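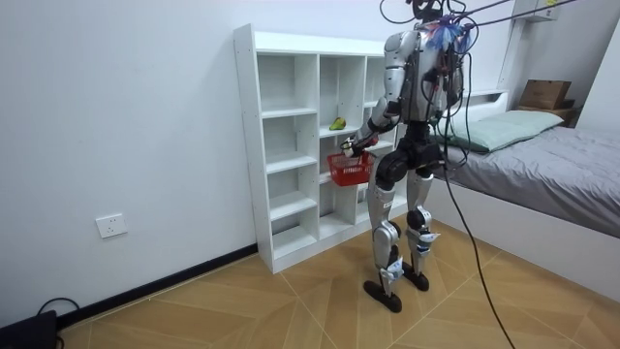 Facing the bookshelf

Last updated: April

Wanted: three people to help me get Stutum back in the water

So I have this boat. She's a 20 foot mahogany runabout with a single inboard, number 88 painted on both sides in what used to be yellow, and she's been upside down on cradles in the big shed at Hsieh Boatworks for longer than I like to admit. Her name is Stutum. I didn't pick it and I'm not changing it. The man I bought her from raced her on Lake Ludance in the vintage class and then parked her when the bottom started leaking, and I've been chipping away at her ever since, mostly alone, mostly in the evenings. I want her running for the fall meet this year and I can't do it by myself.

I'm looking for three people. It's part paid and part not, so read the whole thing before you write me, please!

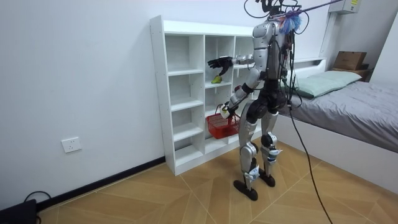
Panagiotis Vidmar

I should say what's done first. The old bottom is off, both layers. The keel is good, the chines are new (white oak, and steaming those nearly ended my marriage), and I've sistered every frame aft of the engine beds. What's left is the new bottom, the flip, the deck seams, the engine going back in, and all the wiring, which somebody did with lamp cord at some point in her life.

The first spot is for a planker. This is the paid one. You need to have hung a bottom before, inner skin and outer, and be able to show me pictures or let me come look at it. I pay by the day, the same day rate Hsieh pays in the yard, and lunch is on me. If you want to argue about bedding compound I'm up for it, but I've already bought two cases of Gellix and it's going on this boat.

The second spot is for somebody who knows flathead sixes. It's half paid — I'll pay for the rebuild hours and you get seat time for the rest. The block is at the machine shop and the head is on my bench. The carburetor is in more pieces than I'd like. You don't need to be certified in anything, but I will ask you how you'd set the timing and I'd like you to enjoy answering.

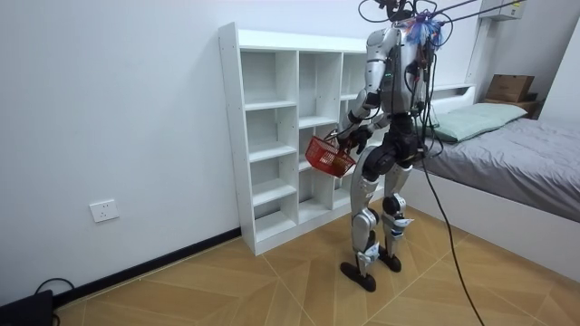 The third spot is unpaid and it's the one I'd have killed for when I was starting out. You'd be the fitter's helper, meaning cleats, cutwater, rub rails, windshield brackets, and every bronze screw that came out of the old bottom and might go back in somewhere that doesn't matter much. There is a lot of washing and sorting. Bring a small plastic basket with a handle and holes all over the sides, like the red one hanging from the hand in the picture, so you can dunk the fittings and let them drain, and so you can hook it on your arm when you're crouched under the hull. Coffee cans are banned after what happened with the stem bolts. No experience needed for this one, and I'll teach you to varnish if you stick with it.

Hours are evenings and most weekends, and I'm usually in the shed by six. Some nights we'll be waiting on glue and mostly talking, which I count as work. The shed has heat, sort of. Wear shoes you hate. You have to be okay with dust, and you have to be able to get out to the Ludance side of the lake on your own, as there's no bus past the marina. 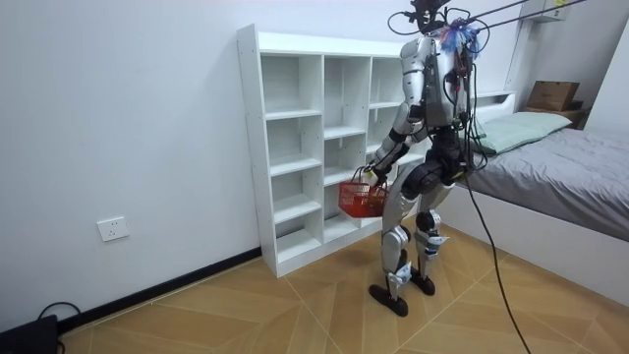
I'd also like all three of you to come to the meet. Entry is on me, and everybody who's put in real time gets a turn in the right-hand seat, and the engine person gets to drive her for a heat if the driver's meeting says yes. She isn't the fastest thing out there and never was. She does turn beautifully, or so the last owner swore, and I've never even sat in her right side up!

To apply, leave a note for me at the Hsieh front desk or stop by the shed after six. Tell me which spot you want, what you've worked on, and which evenings are no good for you. I'd like to have everybody picked before the end of April so we can start on the inner skin. Please don't send a resume, I won't know what to do with it.

Comments

woodie_gal: Is the planker job open to somebody who's only done one bottom? It was a smaller boat but it was double planked and it doesn't leak.

P. Vidmar: Yes! Bring pictures and come by.

chinewalker: I watched 88 run when I was a kid. She used to hop something awful coming out of the far turn. Check the bottom for a hook before you put her back together.

P. Vidmar: There was one, back by the transom. I faired it out of the frames over the winter. Do you want a job?

chinewalker: My knees say no. I'll bring donuts.

dockside_ray: Would you take a high school kid for the helper spot? My daughter is handy and she has her own sander.

P. Vidmar: Sure, if you come along the first few times. Tell her to bring the sander.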